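클리르네로, 브램웰 지구 장기 체류형 숙소 객실 전기설비 개편 착수

숙박시설 운영사 클리르네로(Clirnero)가 브램웰(Bramwell) 지구의 장기 체류형 숙소 '셀랫브리지(Sellatbridge)'에서 객실 주방 및 전기설비 개편 공사를 시작했다. 대상은 본관과 별관을 합친 372개 객실 전체이며, 공사는 층별로 나누어 진행된다. 숙소는 공사 기간에도 영업을 계속한다.

이번 공사의 중심은 객실 내 간이주방의 조리기기 교체다. 기존의 저항식 전기레인지를 2구 인덕션으로 바꾸고, 냉장고와 조리기기가 함께 쓰던 회로를 분리한다. 운영사에 따르면 인덕션의 정격 소비전력은 최대 2000W로 제한된다. 객실별 인입 용량을 늘리지 않고 기존 간선을 그대로 쓰기 위한 조건이다. 최대 출력에 도달하면 두 화구의 출력이 자동으로 배분되며, 투숙객이 이 설정을 변경할 수는 없다.

시설 담당 이사 이다 리거(Ida Rieger)는 사업 설명 자료에서 "장기 투숙객은 객실에서 하루 두 번 이상 조리하는 경우가 많아 냉장고와 레인지가 동시에 가동되는 시간이 길다"며 "차단기가 떨어졌다는 접수가 저녁 6시에서 8시 사이에 몰려 있어 회로 분리를 먼저 하기로 했다"고 밝혔다. 같은 자료에는 냉장고 회로를 단독으로 구성하고, 조리기기 회로가 차단되더라도 냉장 기능은 유지되도록 한다는 내용이 포함됐다.

배선 작업은 객실 출입구 상부의 점검구를 통해 이루어진다. 벽체를 새로 파내는 구간은 별관 일부에 한정되며, 해당 객실은 작업 다음 날까지 배정에서 제외된다. 본관 객실은 기존 배관을 재사용한다. 배관 내 여유 공간이 부족한 것으로 확인된 구간에는 노출 배관을 적용하고 몰딩으로 마감한다.

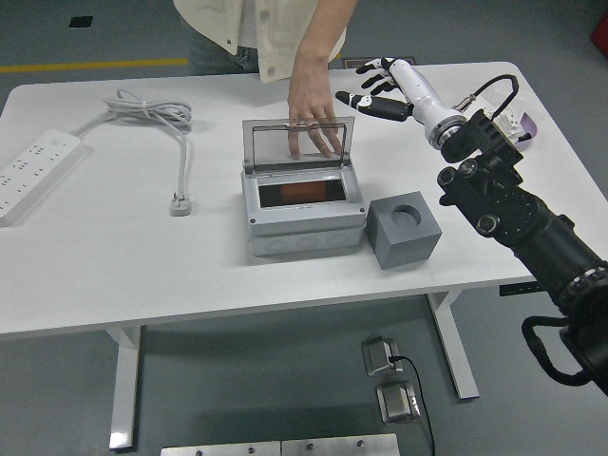 층별 분기점의 접속 방식도 달라진다. 지금까지는 천장 속에서 접속한 뒤 불투명 덮개를 씌운 상자를 사용했으나, 앞으로는 복도 설비함 안으로 접속 위치를 옮긴다. 새 시방서는 덮개를 떼어내지 않고도 내부 단자의 변색이나 이탈을 육안으로 확인할 수 있어야 한다고 규정한다. 투명 플라스틱 덮개가 위로 젖혀지는 회색 접속함이 이 조건에 맞는 형식이며, 앞면에 원형 녹아웃이 성형되어 있으면 전선관 위치에 맞춰 필요한 곳만 개방할 수 있다. 사용하지 않는 녹아웃은 그대로 두고, 개방한 구멍에는 규격에 맞는 커넥터를 체결해야 한다. 접속함 내부에는 회로 번호와 객실 번호를 병기한 표찰을 부착한다.

설계 검토를 맡은 풀턴(Fulton) 설비기술의 아우스트라 매기(Austra Mägi) 책임은 접속 위치 변경으로 객실에 들어가지 않고 점검할 수 있는 항목이 늘어난다고 설명했다. 분기 차단기의 동작 시험, 접속부 온도 측정, 접지 연속성 확인이 복도 측 점검으로 전환된다. 객실 내부 점검은 콘센트와 조리기기 접속부로 줄어든다. 온도 측정은 부하가 걸린 상태에서 시행하고, 측정 당시의 부하 전류를 함께 기록하도록 했다.

객실 내 콘센트 배치도 조정된다. 침대 양옆에 매입형 콘센트를 하나씩 추가하고, 책상 하부의 콘센트는 상판 높이로 옮긴다. 간이주방 싱크대 옆 콘센트에는 누전 보호 기능을 적용한다. 욕실 설비는 이번 공사 범위에 들어 있지 않다. 카드키를 꽂아 객실 전원을 켜는 방식은 유지되지만, 냉장고와 책상 콘센트 한 곳은 카드키와 무관하게 상시 통전된다. 노트북이나 의료용 보조기기를 외출 중에도 충전해야 한다는 투숙객 요청이 반영된 것이다.

공사 시간은 오전 10시부터 오후 5시까지로 정해졌다. 천공 작업은 오후 1시 이후에만 허용된다. 한 번에 작업하는 객실은 14개이며, 작업 층의 바로 위층과 아래층 객실은 체크인 전에 소음 안내를 받는다. 작업 당일 해당 층의 공용 세탁실과 제빙기는 사용할 수 없고, 인접 층의 시설을 이용해야 한다. 승강기 두 대 가운데 한 대는 오전 시간대에 자재 운반용으로 지정된다.

이미 장기 계약으로 머무는 투숙객에게는 같은 등급의 다른 객실로 임시 이동하는 방안이 제시된다. 이동을 원하지 않을 경우 작업 시간 동안 객실을 비우는 조건으로 기존 객실을 유지할 수 있다. 냉장고 내용물은 프런트에 요청하면 1층 보관 냉장고로 옮겨 준다. 임시 이동에 따른 추가 요금은 없으며, 주차 구역과 우편물 수령 번호는 변경되지 않는다. 반려동물 동반 객실은 별도 층으로 묶어 마지막 순서에 작업한다.

조리기기 교체에 따라 비치용품도 바뀐다. 인덕션에서 쓸 수 없는 알루미늄 냄비는 회수하고, 바닥이 자성을 띠는 스테인리스 냄비와 프라이팬을 객실마다 한 벌씩 둔다. 개인 조리도구를 사용하는 투숙객은 바닥 지름이 12cm 이상인지 확인해야 한다. 이보다 작은 용기는 감지되지 않을 수 있다. 사용 설명서는 조리대 옆에 한국어와 영어로 비치되며, 잠금 해제 방법과 오류 표시 목록이 실린다.

운영사는 일부 객실에서 먼저 시행한 시험 운영 결과도 공개했다. 별관 저층의 50여 개 객실을 대상으로 한 시험에서는 조리기기 오작동 접수가 모두 잠금 기능과 관련된 것이었고, 회로 차단 접수는 없었다. 다만 시험 기간이 여름철에 한정되어 난방 부하가 겹치는 조건은 확인되지 않았다. 이 조건에 대한 측정은 12월에 본관 고층 객실에서 따로 실시한다. 측정값이 설계치를 넘으면 난방기 회로의 차단기 정격과 기동 순서를 다시 검토한다는 계획이다.

예약 화면의 객실 정보도 공사 진행에 맞춰 갱신된다. 개편이 끝난 객실은 '인덕션' 항목이 표시되고, 미완료 객실은 기존과 같이 '전기레인지'로 표기된다. 객실 유형별 요금은 현행대로 유지된다. 특정 조리기기가 설치된 객실을 원하는 경우 예약 시 요청란에 기재할 수 있으나, 배정은 도착 당일의 객실 상황에 따른다. 공사 구간과 층별 일정은 로비 게시판과 셀랫브리지 예약 안내 페이지에 게시된다.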